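Chapter 8
Learning from Small Messes

8 min read

A robot that can put one block in one box has been the pride of many a thesis. Put a second toy in its way and the thesis gets shorter. The method in this chapter, which its authors at Saha named Cledine after rejecting several worse names, begins with the second toy.

The idea is plain enough. A person steers two arms through a sorting task, and the system records the joint positions along with the camera view. A policy is then trained to predict the next short stretch of motion. What Cledine changes is the table. Between recordings the objects are rearranged by someone told to be careless, a skill that graduate students bring to the job fully formed.

Sabina Sarkar and Mahfuz Haque collected 127 recordings this way and held back 51 for checking. They had also kept a tidy set, in which every toy started on its own taped mark. The policy trained on the tidy set was excellent at tidy tables. On the others it reached with great confidence for places where toys used to be.

Clutter helps in a second way. When a toy leans near a container, the person steering has to slow down and come in from another side, and those detours are what the policy lacks when it gets stuck. We return to detours in Section 8.7, with the math.

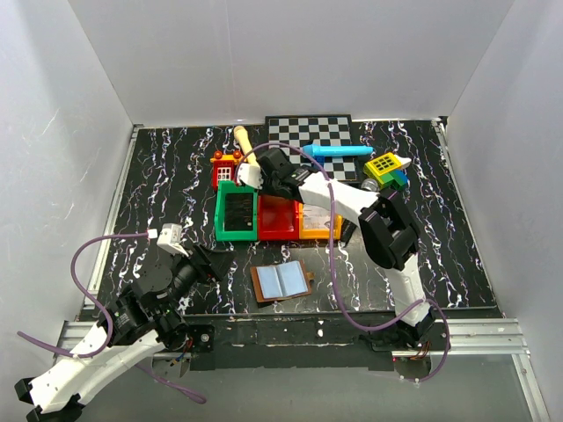
Nantana Wattanapong objects that careless people are careless in the same way every time, and that a policy may simply learn the habits of whoever did the scattering. She would have the layouts drawn at random by a program. Section 8.2 tries it her way, and the arms come out of it better than the authors do.

© Mindenine Textbooks. Contact the editors | Back to top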